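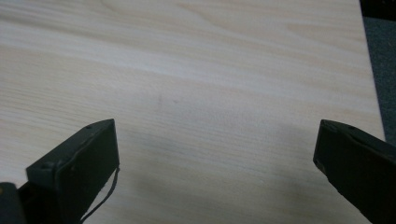 4. Oiling the Remholm worktop

Apply oil before the first use and again whenever water no longer beads on the surface. One 200 ml can of Plisgate oil covers a single worktop with two coats on the upper face and one on the underside.

4.1 Preparation

1. Remove the worktop from the base (see section 3) and lay it across two padded supports.
2. Sand lightly along the grain with the fine pad supplied. Do not sand across the grain.
3. Vacuum the surface, then wipe with a dry lint-free cloth.
4. Check the room temperature. The oil cures slowly below 20 °C.

Note: A damp cloth raises the grain. If one has been used, let the wood dry overnight and repeat step 2.

4.2 Application

1. Stir the can from the bottom – do not shake.
2. Pour a small amount onto the cloth and spread it in long, even strokes from one end to the other.
3. Leave for 20 minutes.
4. Wipe off all oil that has not soaked in. Residue left on the surface turns sticky and has to be removed with the Zorkik cleaner.
5. Coat the end grain twice. It absorbs more than the faces.
6. Turn the worktop over and treat the underside.
7. Wait 3 hours before applying the second coat to the upper face.

CAUTION: Oil-soaked cloths can ignite on their own. Lay them flat outdoors to dry, or store them under water in a closed metal container. Never fold them or put them in a trash can.

4.3 Curing

Keep the worktop dry for three days. Light objects may be placed on it after the first day. Do not cover it with plastic sheeting during this time.

Refit the worktop as described in section 3. Tighten the bracket screws by hand only – a power driver will strip the inserts.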